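Ticket: hot water at basin drops to cold after a short run
Site: Oletcombe guest house, ground floor washroom
Opened: 28/08/2024
Status: awaiting part

Reported fault
Basin tap runs hot for 30 seconds, then cold. Shower on the same branch unaffected. Heater is a Nenel under-counter unit, set to 85 per cent output.

Checks done
Isolation valve fully open. Inlet filter removed, rinsed and refitted, no change. Error log shows code 7 twice, both times at low flow. Flow restrictor in the tap is a Fludance pattern, scaled on one side. Descaled and refitted. Fault still present.

Access to the pipework is from below only. The top is brown marble with pale veining and must not be drilled or lifted.

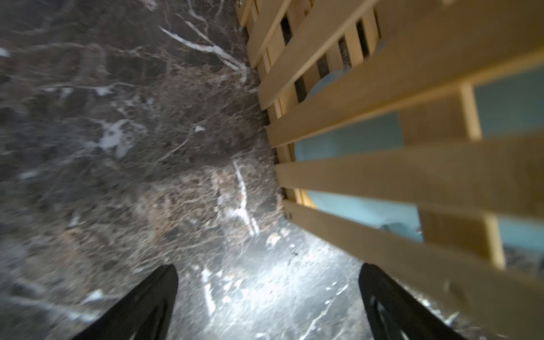 Cause
Flow sensor reading low. With the tap half open the heater sees no demand and shuts off. Bypassing the restrictor keeps it lit.

Action
2 sensors ordered from Messina, one as a spare. Delivery due in September. Restrictor left out until then. Retest at half and full flow after fitting, then clear code 7.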